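Bring back the proper cup

The council in Brurkunbridge voted in September to put 13 new bins along the main street. I was at the meeting and spoke against it, for two minutes, which is the limit. I have nothing against bins. My complaint is that we keep paying to carry away things we did not need to hand out in the first place.

Most of what goes in those bins is takeaway cups. I worked behind the counter at Tavares for two summers, and people who sat down for half an hour still asked for their coffee to go. It was habit. If we asked "Having it here?" and reached for a mug, most of them said yes and were happy enough with it.

Lids are worse than cups. They blow into the gutter, and they end up in the creek below the footy oval. The plastics colour everything down there by the end of summer.

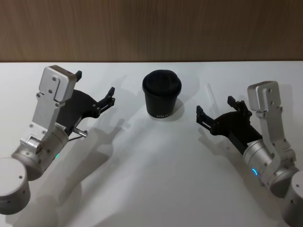 What a mug scheme would cost

Radwa El Idrissi runs the bakery on the corner and has looked into it. A set of 400 plain mugs, shared between the cafes and washed at whichever one they come back to, would cost less than a single year of emptying the new bins. Some would go missing. She has allowed for that in her sums.

The usual objection is labour. Osvaldo Godoy told me he can't spare anyone to wash up during the morning rush, and I believe him. A small place with one sink has a real problem. But the council already subsidises waste collection for those same businesses, and it could put part of that money towards dishwashers.

I would start with the cafes that have tables, and leave the kiosk at the station alone. Commuters are going to want a lid — fair enough. The rest of us have ten minutes to sit down.

The budget is open for comment until the end of the month. Write to your councillor and ask for the dishwashers.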